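Murkance to Open Shared Work Space in Former Revport Mill

Fri 8 December – Murkance, the property company behind the Grikow office buildings, said today it will open a shared work space on the ground floor of the former Revport mill in April. The site has been without a tenant since the last furniture maker moved out.

The new space will be called Amrani. It covers 1,194 square meters over 2 floors and will be let by the desk, by the room or by the day. Murkance said leases will run from one month, with no deposit on day passes.

"We kept hearing from people who run small businesses from a kitchen table or a garage," said Adel Radwan, project lead at Murkance. "They don't want a five-year lease. They want a door that locks, heat that works and somewhere to meet a customer. We have planned the building with them in mind."

Work on the roof and the heating was finished this fall. The old loading doors on the river side have been kept and will serve as the main entrance. Wiring on the upper floor is still under way, and the elevator is due to be inspected before the first tenants move in.

Amrani will have nine lockable rooms for small teams, an open floor with single desks, and a shared kitchen. Several corners can be closed off with curtains in place of fixed walls, so tenants can change the size of their area without building work. Mail handling, cleaning and trash pickup are included in the rent. Bike parking will be in the yard, and there is a bus stop across the street.

Murkance expects about 2,000 people to use the building in its first year, counting day visitors. Local clubs and classes will be able to book the open floor in the evenings at a lower rate. Bookings for evening use will be taken by phone at first, with an online calendar to follow.

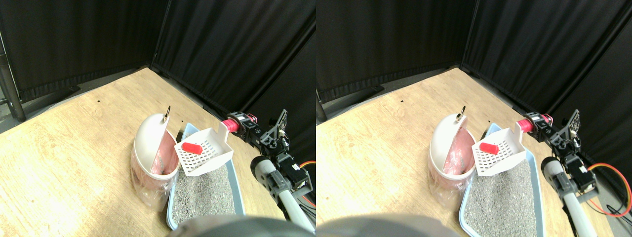 Black curtains close off a corner work area with a light wooden floor.

Rents will be posted at the end of the month. Businesses that sign up before opening day will keep their starting rate for the first year. People who already rent in one of the Grikow buildings can move their lease to Amrani at no charge – the notice period will be waived.

Tours of the ground floor can be arranged through the Murkance rental office. The upper floor will stay closed to visitors until the wiring is done.

About Murkance
Murkance buys, repairs and rents out older commercial buildings. Its properties include the Grikow offices and the Revport mill.

Press contact
Adel Radwan, Project Lead, Murkance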